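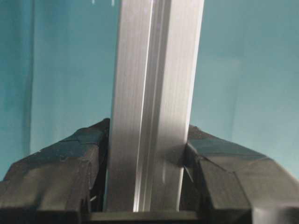 Page last changed: 18 March 2020

Grooved aluminium bar: your questions

Linham sells metal by the length from a counter in Rullow and by carrier to everywhere else. Most of what we sell is grooved bar, silver, for people building benches, shelves, racks and things they would prefer not to describe over the phone. The questions below are the ones we get most. Some have been tidied up for spelling and temper.

What do you call this stuff?

Extrusion, if you want to sound as if you've bought it before. Profile, if you learnt from the German catalogues. "The silver stuff with the slot down it" also works at our counter and has done for years. If you ask for "scaffolding" you will be sent to the yard next door, and they will send you back.

What is the groove for?

Holding nuts. A slot nut drops in or slides along from the end, a bolt goes into the nut, and whatever you are fixing stays where you put it until you change your mind. You don't have to drill anything, which disappoints a certain kind of customer.

The groove is not a cable tray, although a thin cable will go in it. We sell a plastic cover strip for people who do this and would like to stop looking at it.

Why does it have fine lines all the way along? Is it scratched?

No. The brushed finish runs lengthways and catches the light in streaks, so one part of a bar can look nearly white and the bit beside it a dull grey. Turn it a little and they swap over. We have had bars returned as "two different colours" and sent the same bars out again to people who were delighted with them.

A scratch goes across the lines and you can feel it with a fingernail. If yours has one of those and it arrived that way, see the returns answer further down.

What lengths do you stock?

Full bars are 3000 mm. Shorter stock pieces begin at 300 mm and there is a rack of offcuts by the door at Rullow, sold as found. Anything in between we cut to order.

Can you cut it to exactly 1243 mm?

Yes. We use that number because a customer once asked for it, built his frame, and rang to say it was wrong. He had measured the outside of the frame and forgotten that the crosspieces sit between the uprights. Please take the thickness of your uprights off before you order. We cut to the number you write down, with great loyalty.

Will the cut end be smooth?

Square and free of large burrs. Run a fine file round it all the same, particularly inside the groove, where a small curl of metal will stop a nut going in and you will blame the nut.

Do I need end caps?

For the metal's sake, no. For your shins, yes. The Toma cap is black plastic and taps in with a mallet. It comes out again with a flat screwdriver and some bad language.

Which nut do I want, slide-in or drop-in?

Slide-in nuts are stronger and cheaper, and have to go in before you close off the end of the bar. You will forget one. Buy slide-in for the main joints and a bag of drop-in for the one you forgot.

The drop-in kind goes in sideways and turns as you tighten. If it spins and won't grip, back the bolt off, push the nut down and try again slowly. Doing it faster doesn't help.

Can I build a bed out of it?

People do. Use corner brackets at every joint and tighten them again after the first week. Bear in mind that aluminium feels cold in January and you will touch it with your foot.

Can I build shelves for the garage?

Yes, and this is what most of the bar that leaves Rullow ends up as. Put uprights closer together than you think you need. Tell us what is going on the shelves and we'll suggest a size. "Just a few bits" is what everyone says, and then it turns out to be paint.

How do I clean it?

Warm water, a drop of washing-up liquid, a soft cloth, wiping along the lines and never across. An old toothbrush does the groove. Don't use wire wool, oven cleaner or anything with a skull on the label.

Can I paint it?

You can. It needs a rough-up and a proper etching primer, or the paint will leave in sheets. Keep paint out of the groove with masking tape unless you have finished with it as a groove.

How is it packed?

In a cardboard tube up to 300 mm, and in card sleeve and film above that. Full bars go on our own van to Grollorville and the villages on the way, and by carrier beyond. The carrier will not take a 3000 mm bar up a staircase. Have a look at your hallway before ordering, especially if there is a corner in it.

My bar arrived bent. What now?

Lay it on a flat floor and look along it. If there is daylight under the middle, send us a photo within 11 days and we will replace it. If the floor is in an old house, try another floor first.

Can I return cut pieces?

Not if we cut them to your number and your number was the problem. Uncut bar can come back, clean and straight, with its sleeve if you still have it.

Do you make the finished frame up for me?

No. We will sell you the bar, the nuts, the brackets and the hex key, and we'll look at your drawing if you bring it to the counter. Drawings on envelopes are fine. Please write the measurements on, and say whether they are in millimetres.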